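Progress report to the Kestmont fund: tidying tasks in lived-in rooms
Period ending June

We are glad to be writing with rather more to tell you than last time, and we hope you will forgive us if this runs on a little. As you may remember, the Plorkstead project asks whether an arm can learn to judge its own grip from what the wrist camera sees, with no touch sensors at all. Our method, which we have taken to calling Gronby after the village where the first draft was written, scores each view before the arm commits to its next move.

We collected 205 short runs this quarter in a furnished room, and set 16 of them aside for testing. The method made the right call in all but 5 of those, and we are really very pleased with that – the earlier version missed 9 of the same set. 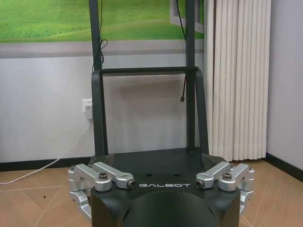
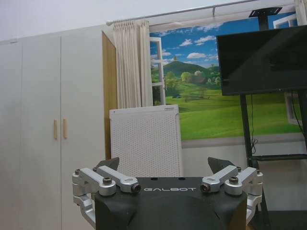
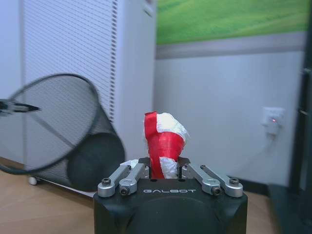

Wrist-camera views from the furnished room. The last of them has a taped object held upright in the fingers, with a mesh wastebasket to its left.

The misses are worth a word. Most came with crumpled or oddly wrapped things, whose outline changes a good deal with the angle, and the score wavered when it ought to have settled. Large printed backdrops gave us some trouble as well, as the depth estimate would now and then treat a painted meadow as open space. We have added a simple check for this and it seems to be helping, though we would like many more runs before we promise anything.

Next quarter we shall repeat the test set at the Vanags site, where the furniture is quite different, and begin on softer items. Spending is in line with the plan and we are not asking for any changes to it. The full table of runs will follow once the labels have been checked a second time.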